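Wolar Stovetop Brew Kettle, 11 Gallon

I sold my first one of these to myself. That was before I had a store to sell it from, back when I was making porters in my mom's old canning pot and scrubbing boiled-over wort off the stove every single time (she has never let me forget it). The Wolar is the kettle I moved up to, and it's still the one I brew in at home.

It's an 11 gallon stainless kettle with a ball valve near the bottom, a thermometer port and a lid that fits. I mostly do five-gallon batches, so there's loads of headroom for a rolling boil, and if you want to try a big imperial stout with a ridiculous grain bill, go for it! The handles are riveted and wide enough for gloves.

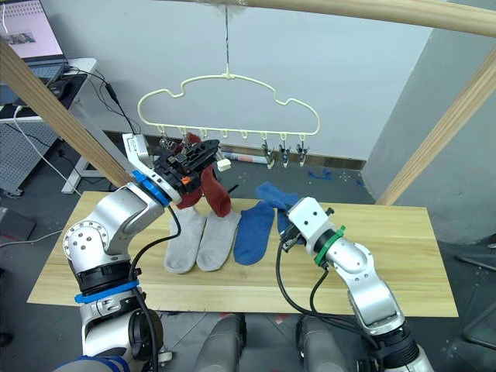

A dark red sock in the gripper, over the wooden board.

What you get in the box: the kettle, the lid, the valve, a plug for the thermometer port, and a spare washer. You don't get a thermometer. I like the Movlow dial one, which screws right in and has numbers big enough to read through steam, and I'll knock a little off if you order the two together — just put "dial" in the order notes.

A few things people ask me. Yes, it works on gas and induction. It'll work on a glass top too, but check what weight your stove can take, as a full kettle is no joke. The empty kettle weighs 11 pounds. With a full batch on my home burner I get to a boil in around 32 minutes with the lid on, and then the lid comes off and stays off.

Take the valve apart after every brew. I know, I know. But old wort hides in there and it'll give you a beer that tastes like a wet basement. I lost a whole batch of brown ale that way one June and I'm still sore about it. 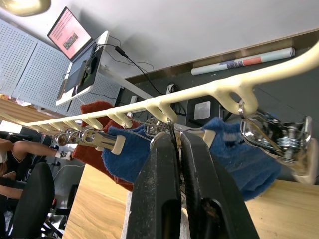 Cream-colored hanging rack with hooks and metal clips.

Want something smaller? The Dovhaniuk kettle is 4 gallons, has no valve, and costs a lot less. It's great for extract kits and for people in apartments. I wouldn't do all-grain in it, though I've had customers tell me they manage fine.

Item number 1368. Ships from Gridiscombe, or you can pick it up at the shop any time before 4 p.m. and save yourself the freight. If the valve drips, try the spare washer first, then email me and I'll send out a new valve.

Happy brewing!
Daryna Fedoruk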